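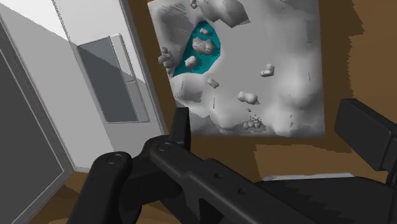
Juška Wool Throw – Harbour Grey

We've been selling the Juška throw since the shop was still one narrow room, and it's the piece people come back for (often with a sister in tow!). It's woven from pure lambswool in a herringbone we never tire of, with a short twisted fringe at both ends, and it weighs in at 943 grams, so you feel it on your knees without being pinned to the couch.

The colour is a soft grey that leans a bit blue in winter light. If you'd like something warmer, the Cila throw is the same weave in oatmeal – a favourite of Suryani's, who looks after our orders.

Size: 130 x 180 cm plus fringe
Care: cool hand wash with wool detergent, dry flat in the shade
Item no. 600-13

A little pilling in the first few weeks is normal for lambswool and comes away with a comb.

Orders leave us within 9 business days. Gift cards are welcome at the checkout, and gift wrap is free if you leave us a note.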